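Finger swap, round two

OK quick one tonight because I have to be up early and the parts are all over the kitchen.

So the flat pads are off and the round fingers are on. I went back and forth on this most of May. The flat ones came with the Nullura gripper and they're fine on cubes, great on cubes, you could pick up cubes all day. Anything with a curve or a point and they skate. The round ones I printed myself after the Moura set went out of stock. Took four tries to get the bore right. Dark gray filament because that's what was on the spool.

Test is the same as before. Sort by color, colors stay in their own area of the board, pick one, lift, hold for a slow count of five, put it back where it came from. Mixed shapes. If it drops it's a miss, if it shoves the neighbor over that's a miss too. I used to let the shoves go and the numbers looked lovely and meant nothing.

Totals so far, both fingers together: 2,036 picks. Of those 1,449 were with the flat pads, before the swap, so the round ones still have some catching up to do. 184 misses on the flats. I haven't added up the round ones yet, the log is in two files and one of them has the date column shifted over. Will fix.

What I can say without the log:

Cylinders are way better. Night and day. The flats wanted to roll them, the round tips sort of settle.

Stars are worse than I hoped. Depends completely on rotation. Grab across two points and it twists in the grip, grab in the notches and its solid. So now the wrist angle matters and the controller has to know about it, which is more work for me.

Hearts, no idea yet. Two so close together that getting a finger down between them is its own project.

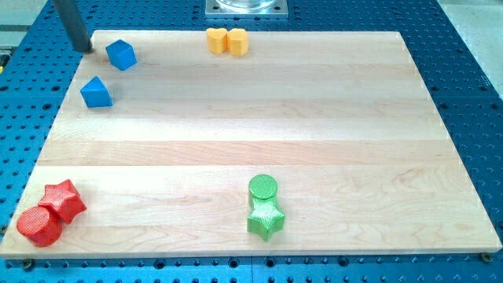
Ferenc Fülöp wrote back on the last post that I'm blaming the fingers for a closing speed problem. His view is that anything over 60 percent on the Nullura will kick a small printed part sideways before the second finger gets there, whatever shape the tips are, and that I should redo the flats at a slower close before I call it.

Ugh. He's probaly right. I ran everything at the default, which is faster than that. I don't want to redo 1,449 picks but I could do a short run, stars only, slow close, flat pads back on. Swapping takes ten minutes if I don't lose a screw.

Other stuff while I'm here. Tried the Nisesis controller for one evening. Nice screen, menus make no sense to me, and it dropped the connection twice when I jogged the wrist. Going back to the Clesthorpe box, ugly and slow to boot but I know where everything is. If somebody has the Nisesis running without dropouts please tell me what cable you're on.

Also the overhead light. The wood shines back at the camera and the color detection gets jumpy along the middle of the board. Yellow is the one that goes first. I'm thinking matte spray, or a sheet of paper over the top, or just moving the lamp. Moving the lamp is free so that's first.

Next up:
slow close run on stars, flats then rounds
fix the log
wrist angle in the pick routine, at least for the stars
lamp

STL for the fingers goes up once I clean up the bore, the current one needs a drill run through it and I dont want emails about that.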